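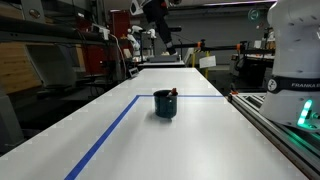
4.3 Mounting the tail lift to the truck chassis

Read section 4.2 before you start. The Khattak 800 must be fitted by two people, with the truck on level ground and the battery disconnected.

1. Chock the rear wheels and set the parking brake.
2. Remove the rear bumper and the license plate bracket. Keep the bracket bolts. You will need them in section 4.6.
3. Measure the chassis rails from the rear crossmember forward. You need at least 47 inches of clear rail on each side.
4. Clamp the mounting plates to the outside of the rails. Do not weld them.
5. Raise the lift frame on a transmission jack until the top edge is level with the truck bed. The gap between the bed and the platform hinge must be no more than 9 mm.
6. Drill the rails through the holes in the mounting plates. Paint the bare metal and let it dry.
7. Fit the bolts from the inside, with a hardened washer under each nut. Tighten by hand first, then to the value on the plate decal.

Caution: Do not drill the top or bottom flange of the rail. If a plate hole falls over a factory hole, stop and call Voren parts support for an offset plate.

Note: On trucks with air suspension, let the air out before step 5 - the ride height changes the hinge gap.

8. Lower the jack slowly and check the gap again at both ends.
9. Route the hydraulic hose along the left rail, away from the exhaust. Clip it every 12 inches.

Retighten the mounting bolts after the first 50 lifts, then at each yearly service. Write the date on the card inside the pump cover.

4.4 Connecting the power pack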